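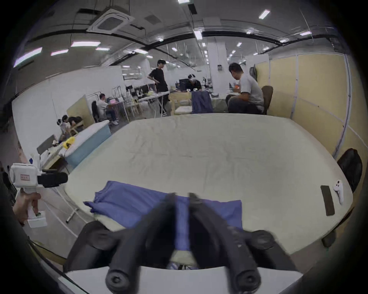 Gift cards at Granenlow are changing in November. I run the online orders, so I'm posting the details in one place. Thread.

1/ Paper cards are ending. We sold 3,101 of them and the last box is nearly gone. New ones will be a code sent by email.

2/ If you have a paper card in a drawer, it still works. Use it in the shop or type the number in at checkout. Same balance, no expiration date.

3/ Codes go out within one business day. Order after noon on Friday and it will be Monday. Please don't leave it until the morning of the birthday.

4/ You can send the code to yourself or straight to the other person. Check the address before you hit send. Last year 17 came back because of typos, and Trinh Triệu had to call every buyer.

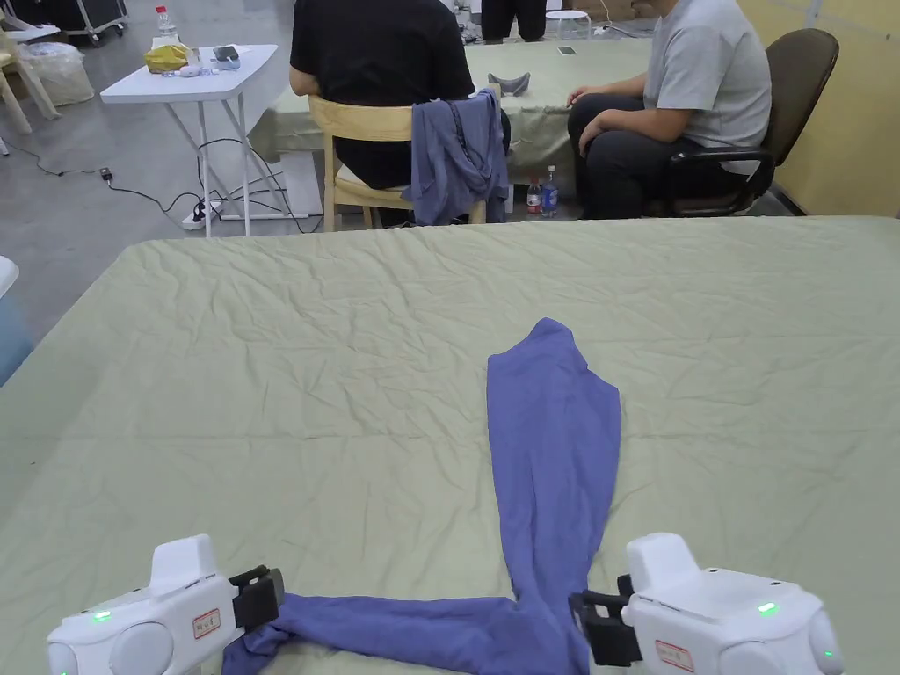
Blue on green.

5/ You don't have to spend it all at once. Whatever is left stays on the code. The new balance prints at the bottom of the receipt.

6/ Codes cover anything we stock, including the Besusura seed trays and Quan pots. They don't cover delivery or the pruning classes. Gunorine runs those and takes its own payments.

7/ Lost the email? Write to us with the name on the order. Thiện Đoàn can look it up and resend it, usually the same day. We can't do this by phone.

8/ We can't swap a code for cash. If you were given one and don't garden, you can pass it on. Whoever has the code can use it.

9/ Businesses ordering in bulk: email first and we'll send an invoice. The biggest order so far was 211 and it took us two days, so allow some time.

10/ Someone asked if the code can go on a printed card. Yes. Print the email or copy the code out by hand. Capital letters don't matter.

211 likes · 17 shares
Last updated: November
© Granenlow · Contact · Back to top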